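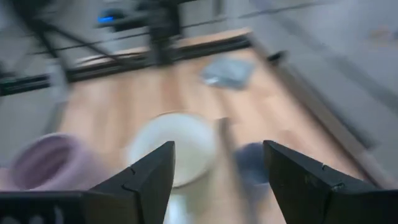 Slide 1: white bowl on a wooden tabletop

Search this site Search Go

Speaker notes – Looking after the inside of your car
Owners' evening, 22/07/2022

Start once people have sat down. Say the talk runs for 35 minutes with questions at the end. Phones on silent.

Opening. Most of us wash the outside and leave the inside until we sell the car. Tonight is about seats, mats and the dashboard. I won't cover engines or paint.

Mats first. Take them out before you vacuum. Rubber ones can be hosed down. Carpet ones need a stiff brush, then the vacuum, then a day on the line. Don't put them back damp – the floor underneath will smell by the weekend.

Ask: who has fitted mats and who has the cut-to-size kind? The Plavis set I use cost 44 pounds. The cheap set before it slid under the pedals, and I threw it out. Make the point slowly. A loose mat on the driver's side is dangerous.

Seat covers. Check for side airbags before buying. If the airbag is in the seat, the cover must be made for that seat, with the proper seam. Castudari print this on the packet and some of the market stall ones don't. Pass the two samples round.

Leather: damp cloth, mild soap, dry it off. Feed it twice a year. Test any new product on the back of the seat first.

Dashboard. Avoid shiny sprays. They reflect in the windscreen on a bright July afternoon. A plain microfibre cloth does most of it, and a soft paintbrush gets the dust out of the vents.

Phone holders. Keep them low and out of your view of the road. Vent clips can break the slats on older cars – mine did.

If short of time, skip steering wheel covers and go to questions.

Last thing: the Zorkville meet needs 4 more cars. Sign-up sheet is by the door. Tea is at the back, please return the cups.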